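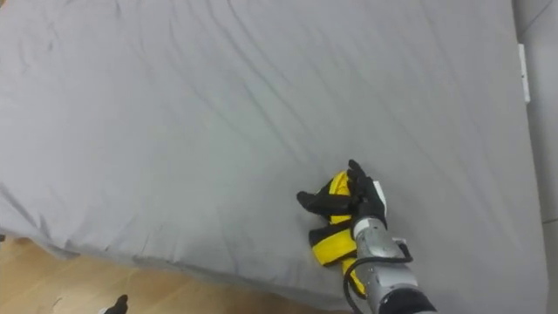
A fitted sheet should be smoothed before the bed is used as a sorting surface. Work from the centre of the mattress towards the sides, then refold the elastic under each corner. Long shallow creases running diagonally, like the ones across this grey sheet, usually mean that one corner is pulled tighter than the corner opposite. Release the tight corner, shift the fabric a little, and tuck it again. The Nulier sheet used for this guide has a pocket depth that suits the Jansen mattress; a shallower one will ride up.

Sorting on the bed

1. Clear the top of the bed and set a basket on the floor by the front corner, clear of the walking route.
2. Place stray items on the sheet one at a time. Small pieces go near the front edge, within reach.
3. Check pockets and close any straps or fasteners.
4. Put washing in the basket. Stop when it is level with the rim.

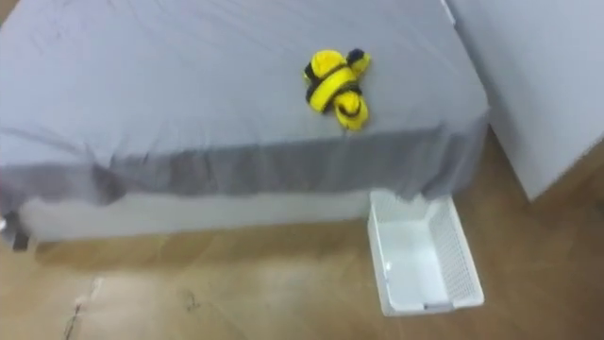 White basket on the floor at the front corner of the bed, empty.

Loading

Carry the basket to the machine and load by colour. Bright yellow items with black parts should be washed at a low temperature on the first cycle, apart from pale bedding. On the Drernier control panel this is programme 7. Leave a hand's width at the top of the drum.
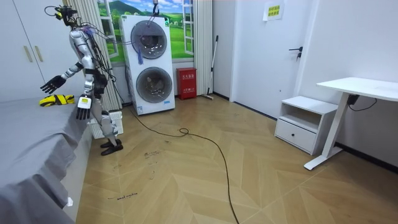 How often should a fitted sheet be changed?

Every 9 days is adequate for a bed in daily use. In August, or if the bed is also used for sorting, shorten this by 2 days.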